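Okay, settling in with my tea because Pemside have re-signed their captain for another season and I have more feelings about it than will fit in one post, so bear with me (1/6)

She's been there 5 seasons now, and I know people outside the league mostly remember her for the long throws, but if you've watched her week in and week out you know it's the talking. She never stops! You can hear her from the top of the east stand, telling a fullback to tuck in before the winger has even thought about cutting inside. (2/6)

I was at the Hirnstead game back in October, the one where we went two down before halftime, and the crowd was given as 1,777, which felt like a lot more when the comeback started. She scored neither of our 2 goals and she was still the best player on the field by a mile. The second one starts with her winning a header she had no business winning, go back and watch it if you can find it. (3/6)

I've been typing up my season notes all afternoon, and the midfield section alone has gotten out of hand, as my midfield sections always do.
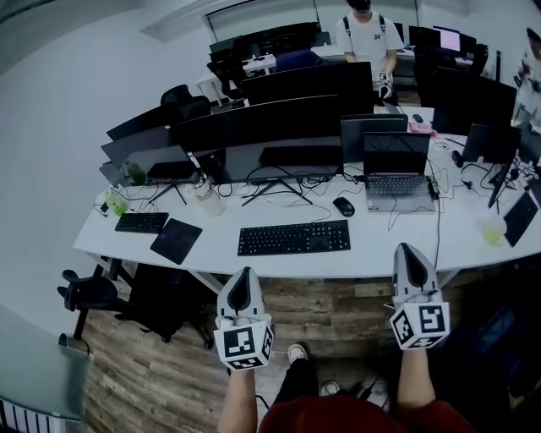
Keyboard, mouse, laptop.

Now, the part I keep turning over is who plays next to her. Cenerine let both of their holding midfielders go last month and one of them would be such a lovely fit, very calm, left-footed, happy to sit while somebody else goes charging off. I have no inside information at all, I'm only a person with a season ticket and a lot of opinions. But a one-year deal with an option would make me very happy. (4/6)

The other thing is depth. Last year we were fine right up until August and then we had three starters out at once and were finishing games with a center back playing up top (bless her, she ran herself into the ground). Kubo Park is a big field and it gets heavy late in the year, and you really feel it when the bench is thin. Two more forwards, please, and a backup keeper who likes to come off her line. (5/6)

Anyway, I'm just so glad she's staying. Preseason starts in March and I'll be at the open practice if they hold one again, probably by the north gate in the old green scarf, so come say hi. And tell me who you'd sign first, I'm reading all the replies tonight! (6/6)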